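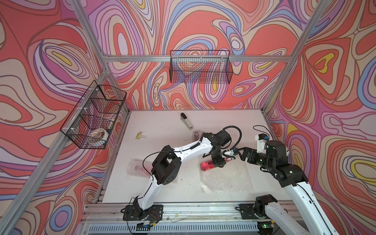 Temps de lecture : 4 min

4.2 Évaluation du kit Flilier

La notice commerciale du kit Flilier promet une cellule bimanuelle « prête à l'emploi ». Nous avons voulu vérifier ce terme. Le protocole comprend 136 essais de préhension à deux bras, sans réglage autre que celui du fabricant.

Figure 3. Cellule d'essai : les deux pinces au-dessus d'une bouteille rouge translucide posée sur du papier bulle, parois à motifs, agrafeuse et pince à dessin en arrière-plan.

Le choix d'un objet translucide sur un support froissé est délibérément défavorable. Le jeu de démonstrations livré avec le kit (3 523 séquences, selon la notice) ne précise ni les fonds ni les matériaux employés, et Grullcombe n'a pas répondu sur ce point. Sur les 136 essais, 90 se terminent par une prise stable. Le chiffre est honorable, mais reste loin de la « fiabilité industrielle » annoncée. Il ne dit rien non plus de la tenue des articulations, que nos sessions, trop courtes, ne permettent pas de juger. Nous déconseillons donc d'extrapoler à d'autres objets.

À lire aussi
Le banc Havodwood : limites de reproductibilité
Calibrage bimanuel par la méthode Levchenko
Parois texturées et estimation de pose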